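Wood is what a tree is made of under its bark. People have used it for houses, boats, spoons and tables for thousands of years. If you look closely at a piece of wood you will see lines, stripes or swirls on it. These are called the grain, and they tell you something about how the tree grew.

## How a tree makes wood

A tree grows upwards at the tips of its branches. It also grows outwards, so its trunk gets fatter every year. Just under the bark is a very thin layer that makes new wood on its inner side and new bark on its outer side. This layer is called the **cambium**.

In spring the tree grows fast and the new wood is pale. In late summer it grows slowly and the new wood is darker. By December, in a cold country, it has stopped growing. One pale band and one dark band together make one ring, and one ring is one year.

There is an oak stump beside the path in Wastgate Wood with 145 rings. You can touch the ring that grew in the year you were born, if you count inwards from the bark and know when the tree was cut down. Wide rings usually mean good years with plenty of rain. Narrow rings can mean dry years, or that bigger trees nearby were taking the light.

## Why planks have lines

When a trunk is sawn straight across, the rings look like circles. When it is sawn along its length, the same rings show up as long lines. That is the grain you see on a floorboard or a ruler.

Sometimes the lines bend around a dark round spot. The spot is a **knot**. It is the place where a branch joined the trunk.

## Hardwood and softwood

Softwood comes from trees with cones, such as pine and spruce. Hardwood comes from trees with broad leaves, such as oak, beech and maple. The names can be confusing. Balsa is a hardwood, but you can dent it with your fingernail. Yew is a softwood and it is very tough.

Softwood trees often grow quickly. At the Desidton plantation the spruces are cut when they are 80 years old, and some of the thinner ones are taken out at 18 to give the others room.

## Wood moves

Wood takes in water from damp air and swells. In dry air it gives the water back and shrinks. You may have a door at home that sticks in wet weather. This is the reason.

A plank swells much more across the grain than along it. A very wide plank can also bend like a shallow dish, and this is called **cupping**. Freshly cut wood is full of water, so sawmills stack it with gaps between the planks and let it dry before anyone builds with it. The drying shed at Lestport holds 456 planks.

## Gluing small pieces together

A good way to make a wide, thick top is to glue lots of narrow strips side by side. The strips are called **staves**. Each stave tries to move a little in its own way, and together they stay flatter than one wide plank would. Short pieces that would be too small for anything else can be used up like this too.

Staves can come from different trees, or from different parts of one tree, so their colours don't always match. The result is a pattern of light and darker blocks. It is often called butcher block, after the heavy blocks that butchers chopped meat on.

## Try it

Find three wooden things at home or at school. For each one, look for:

- which way the grain runs
- any knots
- whether it is one piece or several glued together

Look at the ends as well as the top. You can often see part of the rings there.
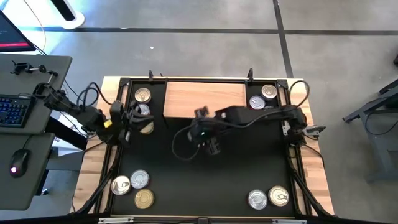
*A workbench with a butcher-block top. The light and medium-brown staves show in the strips of wood at the sides.*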